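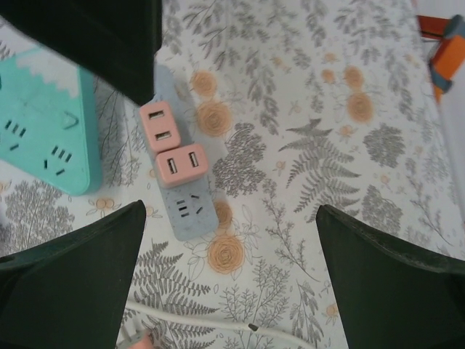 *Fig. 1. Wrist view over the printed cloth, two pink USB chargers in the blue-grey strip.*

**Kunell manipulation group: project meeting**
August, 10:30 am, Hunside lab and online
Chair: Kunell lead. Minutes: Kunell data team. Apologies: one, from Grurkerness.

**1. Previous minutes**
Accepted, with one fix: the baseline policy was trained on the full set of demonstrations, before filtering. Wording corrected in the shared file.

**2. Filtering result**
The data team presented the new numbers and the room got pretty excited. We started with 2,000 teleoperated demonstrations of the plug and power strip tasks. After the Kongkaew filter (drops episodes with long stalls, repeated regrasps or lost wrist video) we keep 1,479. The policy trained on the smaller set beat the baseline on every one of the 5 task variants, with the same network and the same training budget! The biggest gain was on seating a charger in a strip lying at an angle, which has been our sore spot since autumn.

Grurkerness asked whether we are just throwing away the hard episodes. Fair question. The data team checked the strip orientations before and after filtering and the spread looks much the same, but cable clutter hasn't been checked yet. **Action:** data team to do that comparison before the next meeting.

**3. Patterned cloth**
Good discussion on backgrounds. The fern and rose print was expected to hurt the wrist-view encoder, and early on it did. With colour jitter turned down (the old setting was washing pale plastics into the background) the attention maps now settle on the sockets nicely. Agreed to keep the print for all runs in this series. Plain-background runs go in as an ablation.

**4. Two-arm layout**

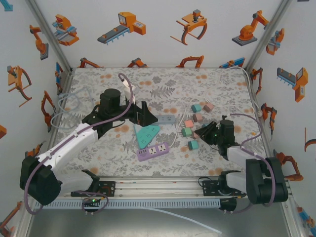 *Fig. 2. Both arms on the rail, with power strips mid-mat and the pastel cubes right of centre.*

Mixed-object layouts were reviewed. Having cubes on the mat with the strips gives the policy something to ignore, and Hunside are keen to find out how much it can ignore. There was a long back-and-forth on whether the second arm should get its own language prompt or share one. No agreement, so we'll try both, 20 trials each, same starting layouts.

Cable routing at the wrists came up again. Hunside want more slack for the wide reaches; Grurkerness would sooner limit the reach. Left with Hunside.

**5. Write-up**
Everyone favours leading the paper with the filtering result and moving the encoder work to a later section. Draft figures are in the folder. Axis labels need to be bigger.

**6. Other business**
- Kongkaew filter code to be tagged before anyone changes the stall threshold.
- Grurkerness to send their episode format notes.
- Evaluation sheet: please fill in the failure column, even for partial successes.

Closed 11:45 am. Next meeting in September, same time.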